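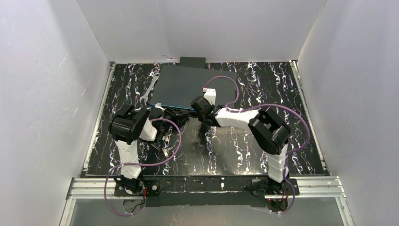
# Handout 4: Reading a two-arm quote without getting carried away

**Equipment Planning for Small Shops – L. Czarnecka**

Bring this sheet and your marked-up Vollari quote to the session. We won't go over the reading again, so if you skipped it, the arithmetic below will look as if it came from nowhere.

## 1. What the seller is selling

The Vollari brochure says "a complete bimanual cell." I'd like you to cross out *complete* and write in what the price covers. In the copy I gave you, it covers two arms, two grippers and one year of phone support. The rail, the mounting plate, the panels around the work area and the tabletop are all on a separate page called "Site Preparation." Most first-time buyers never budget for that page. They find it when the invoice comes.

Go through a cell and put a name and a price against every part:

- arms and grippers
- the rail and plate they bolt to
- side and back panels
- work surface
- cables, cable ties and spares for both
- whatever tools and parts you plan to put on the table
- somebody's hours

The last line is the big one. The Soltia case study that came with your reading leaves it out completely.

## 2. The worked case: Pridbridge

Pridbridge refurbishes small network gear. The owner wants a two-arm cell on the bench where people now handle switches with hand tools. These are the numbers we'll use in class:

| Item | Figure |
|---|---|
| Units through the bench each week | 80 |
| Units the seller says the cell can handle | 62 |
| Weeks in the plan | 52 |
| Hours a week set aside for a person to tend the cell | 4 |

Look at the first two rows together. On the seller's own number, 18 units a week still go to a person. So the bench stays, the person stays, and the savings line in the proposal (which removes both) is wrong before we've argued about anything else.

Now the last row. Four hours a week for 52 weeks is 208 hours. I have no idea where the seller got four. I asked, and was told it was "typical." Typical of what? Run your own sheet at four hours, then double it, and see whether the purchase still makes sense. If doubling one soft number kills the plan, write that in your memo in plain words.

## 3. What a picture can and can't support

Sellers love to show the work at hand, and students love to quote it back to me as evidence. Treat a photo the way you'd treat a reference from the seller's cousin. 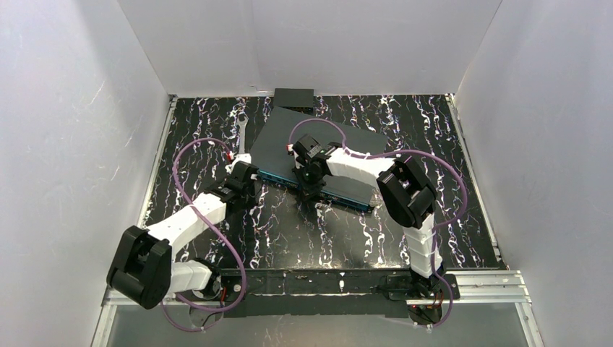
*Fig. 2. Right gripper over a network switch, wrench on the surface near the left gripper.*

Fair things to take from Fig. 2: the type of part, the kind of tool, how the arms are mounted, and how the cables run. The purple cable on the right arm makes a big loop over the switch, and I would want to ask about that before signing. Does it catch? How often is it replaced, and is it a stock item?

Things you can't take from it: cycle time, how many tries it took, whether the wrench ever got used, or whether anyone had to reach in. If your memo says the cell "handles switches," I'll ask which page of the quote says so.

The same goes for the picture at the top of this handout. Both grippers are near the front edge of the board. Near is not a spec.

## 4. Questions to send before you ask for a discount

1. Which parts on the quote are made by someone else, and who covers them if they fail?
2. What happens to the 62 figure when the part lies at a different angle?
3. Can we send our own units for a trial, and keep the full log?
4. What does a replacement gripper cost, and how long is the wait?
5. What is the price of year two support? (Sadowski put this in writing. Vollari so far has not.)

Don't send question 5 by phone. You want an answer you can staple to something.

## 5. Assignment

Write a one-page memo to the owner of Pridbridge: buy, wait or pass. Include your cost table at both tending levels and list every number you took on trust. "Wait" is a perfectly good answer – but say what you're waiting for, and set a date in November to look at it again.

Memos are due by May 31, 2024. Paper copies, please, with your name on both sheets.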